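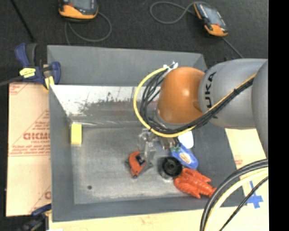

October, late. Rebuilt the planner node against the new Plilik release before lunch. Two deprecated calls in the collision checker, both in code I wrote, both fixed. The regression suite passes except for the timeout test, which has been flaky since summer.

Spent the afternoon on the grasp ranker. The rear wall of the bin still throws specular returns along its upper band and the segmentation picks up phantom surfaces there. Masking by height removes most of them, but the mask also eats candidates on anything standing near that wall, the yellow block in particular. Changed it to a mask on surface normal plus intensity. Better. The block now gets candidates on its top face and one side.

The lobster is the worst item in the set for the ranker. Claws and tail give plenty of antipodal pairs on paper, and the scorer likes the thin ones. Raised the minimum contact patch and it moved to the body. The eggplant is fine at any setting.

Apostolos Andreadis wants the cable loop at the wrist modeled as a swept volume. I used a fixed capsule, too fat, and it rejects approaches that are clearly free. With the capsule on, planning takes up to 30 ms longer per query and loses the corners of the bin. Will try three smaller capsules chained to the last joint. He thinks that is a hack. It is.

Log from the overnight replay: 1247 queries, 15 with no path. Went through all of them. Most start from the same bad seed configuration with joint 4 near its limit. The sampler should never hand that out. Filed it under Peten, assigned to myself.

Konstantinidis called at 3 to ask if the Nidness branch can be merged. Told Manolis no, the gripper state message still arrives out of order and the executor trusts the last one received. Needs a sequence number or a timestamp check. He would prefer the timestamp. The clocks on the two machines disagree, so I am doing the sequence number.

Tomorrow: capsules, seed filter, then the message fix. Back up the parameter file first.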